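January 4, 2019
Notebook, bench room - flowers and glass

Started on the table arrangement for the Lorkness order. They want small vessels with a few stems each, nothing tall, so guests can see across. The Vurari foam blocks are no use for this as the necks are too narrow to take them. Plain water and a clean cut on the stems.

Went through the glass shelf first. Two bottles had a white line of scale inside from October. Filled them with warm water and vinegar, left them over lunch, then used the bottle brush. One came clean. The other still has a haze near the bottom and went back on the shelf with a tag on it. If anyone has a better way to get scale out of a narrow neck, write it in the margin.

Flower heads: keep them laid to the left and the glass to the right. Last time I mixed the two and knocked things over reaching across. Any head with a soft or brown back goes in the bin before it gets near a bottle.

Tried the colors in a few orders. Dark red at the front looks heavy by itself. Moving it in close to the pink helps, and the blue can then stand a little apart. I like the pink at the back, where the round rim shows above the others. The pale wood top is good for judging color. On the old gray cloth the red went almost black.

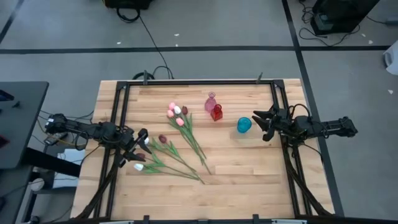
Pink bottle at the back, small faceted red one close to it, flower heads on the left.

Stems for the narrow necks need to be stripped a full 4 inches or the leaves jam. The red bottle takes one stem, no more. Wire is not needed if the head is light.

Rezaei delivery note is number 1755, filed in the blue folder. They shorted us 2 bunches of greenery, phoned it in, credit to follow. Skeron catalog has a similar faceted bottle in green, but the minimum order is silly for what we need - asked if they will sell a single carton.

To do: trim the stems again, top up the vinegar, order a thinner brush. Check whether Lorkness wants the bottles back after the dinner or is keeping them, as the price depends on it.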